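Workshop layout, high ceilings, where do you put the tall stuff?

semley_kate
We just got keys to a shared workshop and the ceiling is SO high. I keep walking in and staring up. Right now I want to put both tall cabinets out in the middle so they split the room, but my co-lead says walls only. What did you all do?

Mi-kyung Ji
Ooh, love this question! We went through three layouts at ours. Ended up with the tall black units under the mezzanine side and the floor left for people and rolling chairs. You get so much light that way, all the way in from the glass doors.

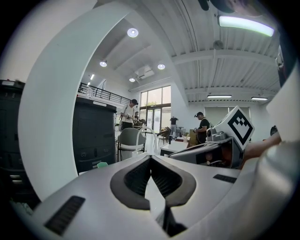 Our place on a busy afternoon, mezzanine railing up on the left.

I'd say try it for a month before you bolt anything down (we moved ours twice, my back remembers).

furkon27
Gorgeous space! I disagree on keeping the floor open, though. With 17 members we needed something to break up the noise, and a cabinet in the middle did it for us. Cost nothing.

Mi-kyung Ji
Fair, but then you walk around it all day long! We hung felt panels from Nedar and it got so much quieter.

tall_paul50
Team walls. Also put a shelf up on the balcony for water bottles, they end up along the railing otherwise.

semley_kate
OK, walls first, felt second. Measuring tonight and I can't wait!!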